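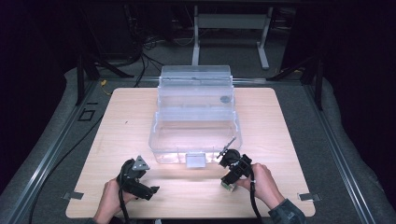

One reader of the last version wrote in to say that step 1 ought to be clearing the table, and that anybody who sets a see-through box down among the post and the biscuit crumbs will spend the afternoon wondering which side of the plastic the crumbs are on. Fair enough! I've moved it to the top.

Section 3: Setting up the stepped box

This section covers the clear box with the tall back and the lower front, which goes in the Prastau range as number 111. If you have the plain straight-sided one, skip to section 4, as half of what follows will make no sense to you.

I keep mine on a square wooden table while I get it ready, and I'd suggest something similar — flat, pale if you can manage it, with a bit of room on every side. Clear plastic is a pest to check over on a busy tablecloth.

Before you start

You'll want a soft cloth, a bowl of warm water with a little washing-up liquid, a dry tea towel and whatever you mean to put in the box. Have the labels handy too if you're going to use them. I never do have them handy, and I always end up hunting through the drawer with damp hands.

Caution: don't use a scouring pad, not even the gentle side. The walls are lovely and clear when new and every scratch shows up as soon as the light catches it. I ruined the front of my first one this way in November and it now lives in the shed with the plant pots.

Cleaning and checking

1. Clear the table and wipe it down. Let it dry.

2. Put the box towards the back of the table with the low part facing you. The tall part goes at the rear. Working over the low part is much easier on the wrists, and you won't keep knocking your sleeve on the higher rim.

3. Look for the small round blue-grey dot. With the box facing you properly it should be up on the right. If it's on the left, you've got the thing back to front (I do this more than I'd like to admit).

4. Find the little see-through tab at the middle of the front lower edge. Leave it alone for now. Don't pull on it and don't pick the box up by it.

5. Run a fingertip along the raised rims, slowly. You're feeling for rough bits. A faint ridge is fine. Anything sharp enough to catch a cloth isn't, and I'd send that box back to the shop.

6. Wash the inside with the soft cloth, going into the corners and along the step, where dust likes to sit. Rinse, tip out the water and dry with the tea towel.

Note: reflections along the edges can look very much like cracks. Before you get cross, move your head a little. A reflection will slide about as you move and a crack will stay where it is. If you still can't decide, turn the box round by the window and look again.

Note: if the box looks cloudy after drying, it's nearly always washing-up liquid. Rinse again in plain water. The tap water at Trokthorpe is very hard, and I give mine a last wipe with a barely damp cloth or I get white spots all over it.

Filling it

7. Start with the back. Tall things go there: bottles, rolled-up paper, knitting needles standing on end, that sort of thing. Pack them fairly close so they hold each other up.

8. Fill the front with the short things you reach for most. Mine has cotton reels, tape and the good scissors.

9. Stop every now and then and look at it from the side. You can see straight through to the table when it's empty, which makes it very easy to judge how much floor you've got left.

10. Keep single heavy items under 200 grams in the front part. There's no rule printed anywhere that I can find, this is just what I've settled on after using three of them.

Caution: lift with both hands, flat under the base, one on each side. Picking it up by the back rim feels natural and the front drops straight away, and then you're on your knees looking for buttons.

Labels

11. Stick labels on the front wall, low down and a finger's width away from the tab. Paper labels come off in warm water. The Brenunik plastic ones do not, or at least they leave a gummy patch that needs a dab of cooking oil and some patience.

12. Don't cover the dot. You'll miss it the next time you wash the box and want to put it back the right way round.

Where to keep it

A shelf needs enough height for the tall part, so measure at the back and not at the front. I didn't, and had to move a shelf up. Leave a little gap behind the box as well, or you'll scrape the wall each time you slide it in. Keep it off the windowsill in summer and well clear of radiators.

I wouldn't stack these. The step means the one on top has nothing to sit on at the front, and a folded towel underneath doesn't help (I tried it with a Maldonado basket on top and it lasted until somebody shut the door).

For getting old labels off and dealing with scratches, see section 5.

Section last changed 31 March 2019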